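Section 6. Two-Door Cabinet and Doorway Task: Set-up and Trial Procedure

6.1 Scope

Use this section to configure the door task in the Olgate household chore suite and to run scored trials in simulation. It covers the base position, the wrist views, the approach to each door panel, and the scoring of a trial. It does not cover drawers, appliances, or any door with a latch that must be turned and pulled at the same moment. For those, see Section 9.

Operators often ask whether a passing score here means a robot is ready to open doors in an occupied home. It does not. The suite measures whether a controller can place two grippers on two panels and move them without a collision. Weight, seal friction, and worn hinges are simplified, and a controller that passes should be treated as a candidate for bench testing only.

6.2 Before you begin

1. Confirm that the Nodico scene server is running and that the scene loads without texture warnings.
2. Load the default door set. The panels are dark blue and dark green. Do not recolor them for baseline trials.
3. Open the wrist view and the head view in separate windows.
4. Set the gripper fingers to open. The controller must start each trial with both grippers empty.
5. Set the trial limit to 100 for a short check, or to 3,510 for a full qualification run.

NOTE: A full run writes one log per trial. Check free disk space first. The server does not stop when the disk is full - it drops logs and continues.

6.3 Checking the wrist view

The wrist view carries most of the information used in the last part of the approach. With a large panel close to the gripper, little else may be in view, and the controller has to work from one edge and a corner. 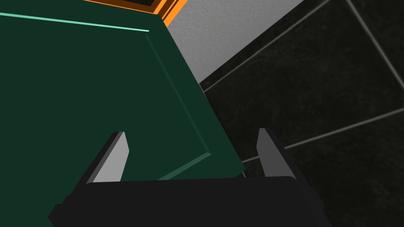
6. Step the simulation forward until the panel edge lies between the fingers. Pause.
7. Compare the edge estimate in the status pane with the rendered edge. The two should agree to within the tolerance set in the task file.
8. If they disagree, rerun the camera calibration in Section 4. Do not widen the tolerance to get a pass.

CAUTION: Do not close the fingers on the strength of the wrist view alone. An edge that lies between the fingers in the view may still be well beyond their reach. Confirm depth in the contact pane before issuing a close command.

6.4 Placing the base

Base placement decides most trials before an arm moves. If the base is too close, the panels cannot swing past the body. If it is too far back, one arm reaches its limit while the other is still bent, and the controller tends to lose the farther panel.

9. Drive the base to the start marker and set the heading to face the gap between the panels.
10. Raise both arms to the ready pose.
11. Switch to the head view. Check that both grippers and the gap are visible.

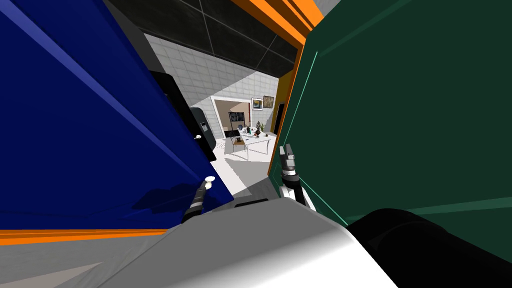 12. Record the base pose. Later trials in the same run start from this pose plus a small random offset.
13. Lock the base. For the two-arm test the base stays locked until both contacts have been scored.

NOTE: Furniture in the next room is part of the collision model. A base path that clips a table or chair ends the trial, even if the door work was sound.

6.5 Approaching a panel with no handle in view

Many cabinet doors are opened by a person who hooks a fingertip behind the edge and thinks no more of it. This remains a weak point for parallel grippers. Gaétan Robichaud's first tuning run on this task recorded 1,077 failed approaches, most of them logged as edge loss: the finger reached the panel face and slid without getting behind it.

14. Select EDGE as the contact target.
15. Set the approach speed to LOW.
16. Bring one finger over the face of the panel and keep the other clear of it.

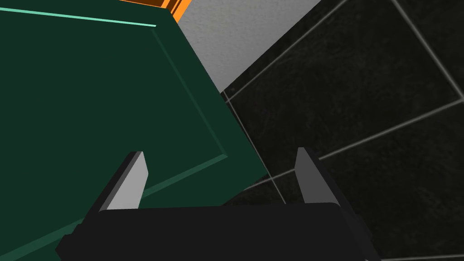

Figure 6-3. Wrist view, fingers open. Left finger overlaps the green panel; right finger is over the dark tile.

17. Advance until the contact pane reports a touch, then stop.
18. If no touch is reported, back off and repeat from step 15. Allow no more than 2 retries per trial.

NOTE: Recessed trim on a raised-panel door can be mistaken for the outer edge. If the edge estimate jumps inward, turn on the outer-contour filter.

6.6 Working with knobs and levers

A knob gives the controller a clear target, and results are better than for bare edges. Levers fall between the two. The gripper must be close enough to bear on the lever without pressing the panel away.

19. Select HANDLE as the contact target for each arm. Assign the left arm to the blue door and the right arm to the green door.
20. Move the left gripper to the knob first. Hold.
21. Bring the right gripper up toward the lever with the wrist vertical.
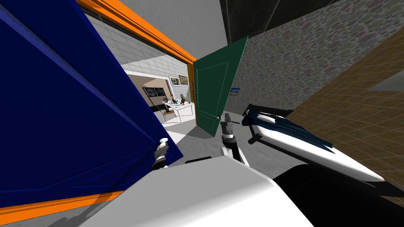
Figure 6-4. Head view. Left gripper at the knob of the blue door; right gripper near the lever of the green door.

22. Check clearance between each forearm and the body before commanding any swing.
23. Command one panel at a time. Simultaneous swings are supported by the Gevau planner but are not scored in this release.

CAUTION: If a gripper slips off a handle during a swing, stop both arms. Do not let the controller regrasp a moving panel.

6.7 Scoring

A trial passes when the assigned panel reaches its target angle, no collision is logged, and the gripper has released. Partial swings score zero. Themis Mavromatis proposed partial credit for the October release, and the change was declined on the grounds that a half-open door still has to be finished by somebody.

Report the pass rate together with the contact target used. EDGE and HANDLE results must not be averaged. To export logs for review, continue with Section 7.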